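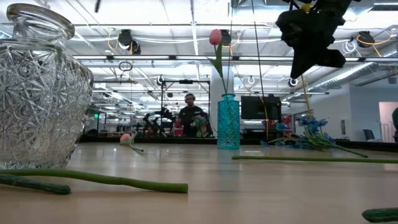 Do slogans on roadside signs make people slow down? For a few weeks, maybe, and after that I haven't seen good evidence.

3 min read

Last updated 18 April 2019

Start with Trundstead. 56 signs went up in July, all with the same cartoon snail. Pause. Ask who in the room remembers what the snail said.

The agency, Destirora, reported 3000 pledges to drive slower. A pledge is a click. Speeds were checked at one site, for 876 cars, and the school was closed that week.

Reseck ran its own version with a radio ad. Same claim of success, no before figures. I asked for them twice.

Onuoha is the one I'd look at. No mascot. They narrowed the lane for 500 yards and put in a raised crossing. Show the speed chart, leave it up, take questions on cost here.

Skip the awards slide if short on time.

Close: before you pay for a campaign, ask what would count as it failing, and get that in writing.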